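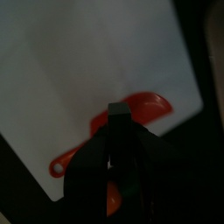

**Bread evenings in Zollville continue until June**

The bread evenings of the Drovgate neighborhood house will go on for one more season. We had 30 people on the list in the winter, and the kitchen has place for 12 at one time, so we are now making two groups. The first group bakes with wheat flour only. The second group, led by Washington Lopes, works with rye and with the old starter that he has kept since he moved to Zollville.

Many of you asked for the recipe of the flat seed bread. It is printed below as Washington gave it to me, and I have only changed the order of two lines.

- 255 g rye flour
- 50 g sunflower seeds
- 4 tablespoons of oil
- 1 teaspoon of salt
- hot water, enough to make a thick paste

Mix everything and let it stand for some 30 minutes. Spread it very thin on baking paper. Bake it in a medium oven until the edges are dark and the middle does not bend anymore. If the middle is still soft, put it back with the oven door a little open.

Please use level spoons, also for the salt. In February one tray was made with heaped ones and we could not eat it.

Anil Rajan has again ordered flour from the Rangel mill. The bags can be collected at the side entrance on Cirkumska, after four in the afternoon. The front door is closed during the painting of the stairs. Please bring your own bag or box for carrying, and write your name in the notebook when you take the flour.

Two small requests from the kitchen group. Towels should go home with the person who used them last and come back clean. Jars for the starter must have a lid which does not close tightly, otherwise the pressure becomes too strong.

New members are welcome in both groups. The price stays the same as in the winter, and children who come with a parent do not pay. You can register with Anil by phone or at the front desk until 2024-03-23.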